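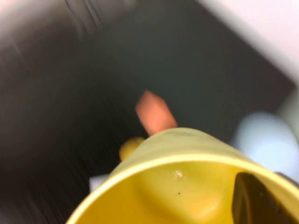 What is a gripper comparison trial? It is a test in which two or more robot hands are given the same chores on the same arm, and the results are written down before anyone can remember them kindly.

The Bramholm cup trial is one such test, drawn up by Shirin Tehrani at the Skilton workshop. It pits the Hashemi two-finger gripper against the older Lutow, whose supporters describe it as proven and whose detractors describe it as old.

Task
The arm must take hold of a plastic cup at the rim, with a finger inside the wall, and carry it over a dark work surface where small blocks and other colorful objects lie. Knocking into them counts as a fault. A wrist camera records each attempt from close up, which gives a fine view of the cup's interior and a poor one of nearly everything else. Fast moves blur the picture, and the rules forbid slowing down to flatter it.

Results
In the September round, each gripper made 194 attempts. The Hashemi dropped the cup 13 times and the Lutow 22. Lutow's supporters noted that theirs had the older finger pads. New pads were fitted and the round repeated, with 22 drops.

Criticism
The trial has been faulted for using one kind of cup, and for a scoring sheet longer than the controller manual. A revised sheet dated 10th December is shorter by one line.

See also
Wrist cameras; Finger pads; Rim grasp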